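About Cudach

Cudach records handling examples for companies that train robots to pick, sort and pack. Customers send us a task and the kinds of goods involved. We set up the station, teach our operators the task, record it as many times as the order calls for, check every recording and deliver the set with labels.

The company was started by Reinaldo Sampaio and Tainá Barbosa, who had worked together on packing lines at Visser and were tired of programming every grasp by hand. They began with one table in a rented unit. Today we are 29 people, most of them operators, and we run 6 stations on two shifts. The early shift starts at 6:30 a.m.

Most of our orders are for two-arm work on a tabletop. An operator guides both arms through the task from start to finish, and the positions of the joints and grippers are saved along with the video. One pass through the task is one example. Goods and bins are then moved to new starting places before the next pass, following a sheet the task lead prepares in the morning.

We prefer ordinary goods in ordinary packaging. Paper wrapping and soft pouches give a learning system more trouble than rigid boxes, as they fold and lean and seldom sit the same way twice. Customers who come to us with a set made only of boxes usually come back for the soft items.

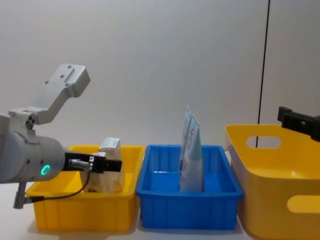
Our work

Bin tasks make up the larger part of what we record. The arms work over a row of plastic bins set side by side, in yellow and blue, and the sizes are mixed on purpose. A low bin and a deep one call for different approaches from the gripper, and a system that has only met one of them tends to do poorly with the other.

Every recording is reviewed by a person who did not make it. Neusa Sales leads review. Her team marks where each grasp begins and ends, writes a short plain-language line for what was done, and sorts the passes into clean, recovered and failed. Recovered passes – a slip followed by a second try – are kept and delivered under their own label. Failed passes are delivered only if the customer asks for them.

Gleice Toledo runs the floor and trains new operators. Training takes 4 weeks. New operators spend the first two on practice goods, and nothing they record in that time goes into a customer set.

Customers and delivery

We work with equipment makers, warehouse operators and university groups. Our longest-running project is with Kendell, for whom we record returns sorting. For Ceken we record tray packing. Sets are usually delivered in batches, with a batch going out each Friday. A pilot batch comes first, so that the customer can train on it and ask for changes before the full order begins.

Customers own the recordings made for them. We do not resell them or mix them into other orders.

Visits and jobs

Customers are welcome to spend a day at the station while their task is being set up. Lindalva Frota arranges visits and answers questions about new orders. We hire operators in February and again in late summer. No background in robotics is needed, but steady hands and patience with repeated work are.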